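Cast shadow

A cast shadow is the area of a surface that light from a given source does not reach, owing to an object standing between the two. It is distinguished from an attached shadow, which lies on the side of the object facing away from the source. The study of cast shadows belongs to geometry, optics and drawing, and has practical uses in surveying, building design and the lighting of work rooms.

Umbra and penumbra

A point source gives a shadow with a sharp outline. Any larger source gives a full shadow, the umbra, bordered by a partial shadow, the penumbra. The width of the penumbra grows with the size of the source and with the distance between the object and the receiving surface. The sun covers a little over half a degree of sky, so the shadow of a tall post is crisp at the foot and soft at the tip.

Where two sources are present, each produces its own shadow. The region common to both is darker than either alone.

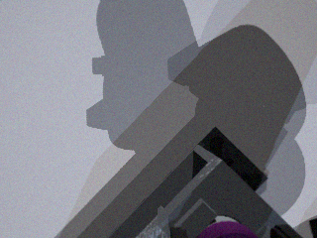 The depth of this common region depends on how much stray light arrives from walls and ceilings. In a pale room it may be only slightly darker than its neighbours; outdoors at night the difference is strong.

Length and direction

On level ground, the length of a shadow equals the height of the object divided by the tangent of the elevation of the source. A pole 22 m high under a sun at 50 degrees throws a shadow of 18.5 m. Slopes, steps and kerbs break the outline and must be treated as separate planes.

Indoor lighting

Lamps placed above and behind a worker throw the shadow of the hands onto the task. The usual remedies are a wider source, a second source from the side, or a lighter finish on nearby surfaces. Light finishes also reduce contrast between a bench and the wall behind it - a drawback where the edge of the bench needs to be seen.
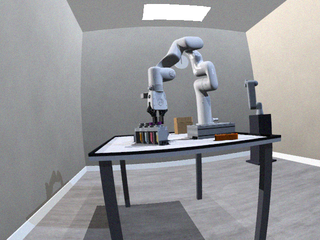 The Jarelar method

The Jarelar method is a graphical procedure for plotting overlapping shadows from several lamps. Each lamp is given its own sheet, drawn to the same scale, and the sheets are laid over one another. Osov extended it to sources of unequal strength by shading each sheet in proportion to output.

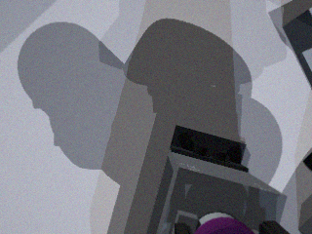

Cristóvão Nogueira objected that the method treats every lamp as a point and so leaves out the penumbra entirely, an error he put at 60 mm on a bench lit by wide fittings. Later versions draw two outlines for each lamp, inner and outer.

Computed shadows

Shadow mapping stores the distance from the source to the nearest surface in each direction. Points lying further away are marked as shaded. Coarse maps give stepped edges. Ray tracing avoids this but is slower; an area lamp sampled with 200 rays per point gives a fairly smooth penumbra.
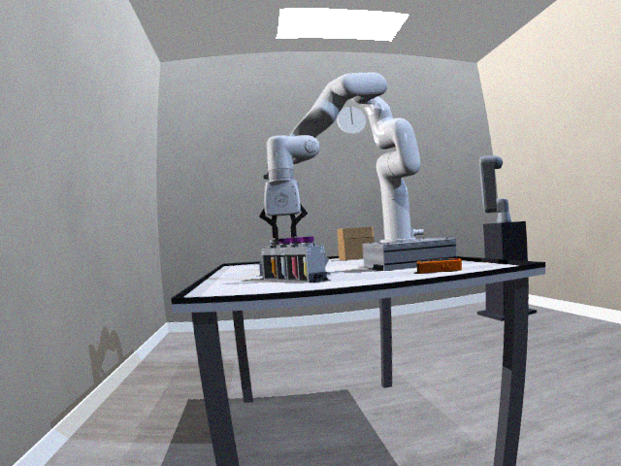 Mendes held that smoothness is a poor test of accuracy, and that computed shadows should be checked against the geometry of the source. The Firine tables, last revised 6/5/21, list penumbra widths for this purpose.

See also: Eclipse; Sundial; Perspective drawing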